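Packing Display Produce: Notes from the Brademach Prop Store

The prop store at Brademach supplies artificial fruit to training kitchens and shop-fitting courses. It holds 1,118 pieces of produce, most of them plastic, and lends them in sets. The store's manager, who has run it since it moved out of the Ovard building, talked about one narrow part of the work: getting a set out of its basket and into a carrier bag for the borrower.

"The bag is the slow part," the manager said. "A thin film bag has no shape of its own. You open it, you let go, and the mouth closes."

The store uses printed fruit-shop bags for small loans. They are light and take little shelf space, and a box of 400 lasts most of the year.

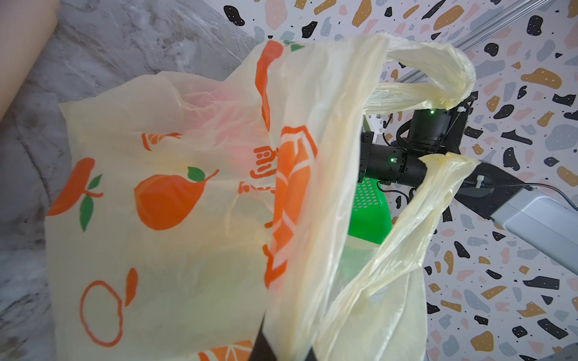
Printed carrier bag with the mouth held open.

The method is written on a card at the packing table. Separate the handles first. Pull one up and the other out to the side, so the mouth forms a wide oval. Set the heaviest piece on the bottom seam. The card gives a limit of 300 grams for a single piece.

"People want to shake the bag open," the manager said. "That works with paper. With film, the layers cling and you end up loading between a fold and the wall."

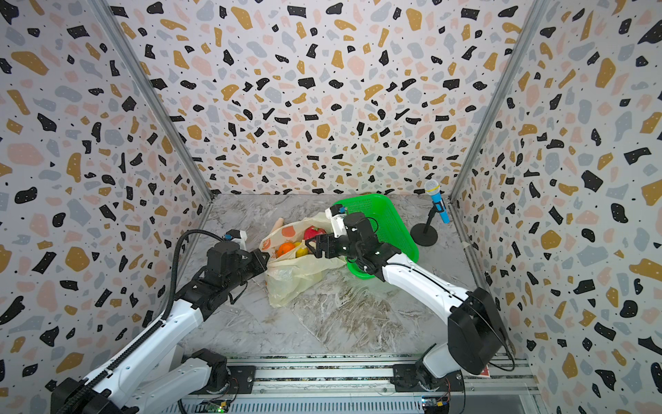

The second point is where the basket stands. The manager keeps it close to the bag, at the same height, so each piece travels a short distance and nothing is dropped in from above. Plastic fruit does not bruise, but the paint chips at the stems and leaf tips. Prema, the supplier of the older sets, used a softer coating that marks easily. The Singhal sets have held up better.

Baskets go out with the larger loans. They are perforated on the sides, which helps after washing, and they stack when empty. For smaller loans the basket stays behind and the bag is all the borrower gets.

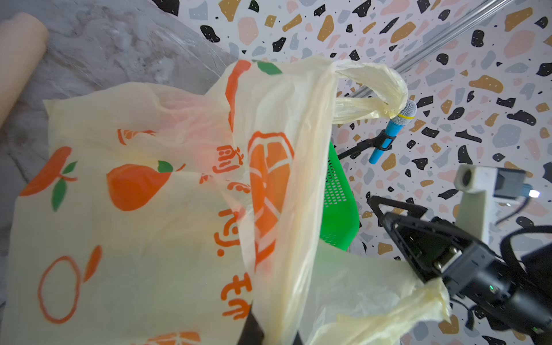 Two borrowers have asked for rigid boxes instead, arguing that a bag arrives with everything at one end and has to be sorted again before a lesson. One of them wrote that the leaf tips on a whole set had been bent in transit.

The manager accepts the complaint in part. "A box protects better. It also comes back half empty and takes up a shelf. We have 467 loans on the books and one van."
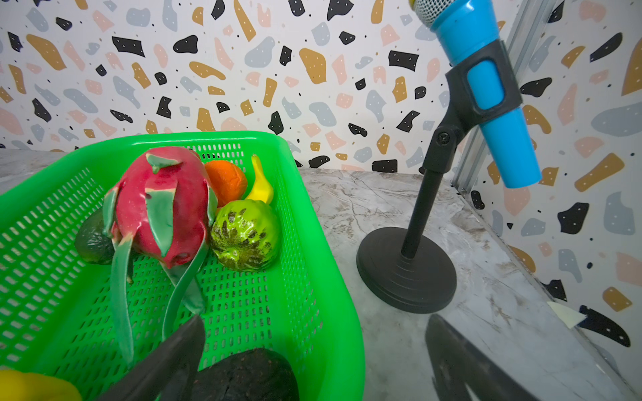

Order of packing depends on shape more than weight. Round pieces settle against each other and can go in together. Irregular ones need a place of their own. The dragon fruit is the usual problem, with long curling scales that end in green tips and catch on whatever is next to them. The store packs it last, scales up. A small banana can go down the side of the bag, with the curve following the wall.

Returns are checked against the loan sheet before anything goes back on the shelf. Each piece is wiped with a damp cloth and left in the basket until dry. Bags with a split handle are put aside for lining bins. The next full stock check is in September, and sets due back before then cannot be renewed.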